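# About Golidel

Hi! We're Golidel, a small company that collects examples for robots to learn from. Other people build the learning systems and we supply the practice – hours and hours of everyday chores, done by a robot with a person steering, recorded from start to finish and labeled by hand.

We started out in a rented room on Kovács Street with one arm and a lot of borrowed dishes. These days we work mostly in kitchens. Cups, racks, sinks, drawers, all the stuff you handle before breakfast without thinking about it (robots have to think about it a lot!).
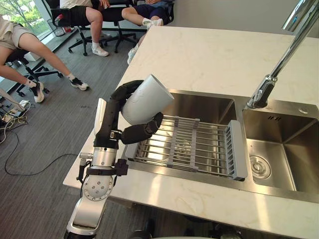 **How many examples does one task need?**

It depends on the task, but for our cup and dish rack set, which we call Tinska, we recorded 503 and kept 436. The rest had a bad grip label or a missing camera stream, so out they went.

We keep plenty of fumbles, by the way. If the hand slips and the operator recovers, that's a great example and we mark it as a recovery. What we don't want is 30 copies of the same perfect move, so we shift things between takes – a different starting spot, a different tilt, a different cup.

Every take gets watched twice by our own team, once from the head camera and once from the wrist. The wrist view is my favorite, you catch so much about the grip that you'd miss from higher up.

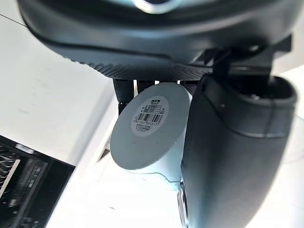
*Wrist camera view: a light-colored cylinder in the gripper, barcode sticker on the end.*

Our next set is called Hikach and it's all about drawers and cabinet doors. We're planning on up to 758 takes, and we're still picking the handles. If you have a chore you'd like a robot to practice, write to us and tell us how you do it at home!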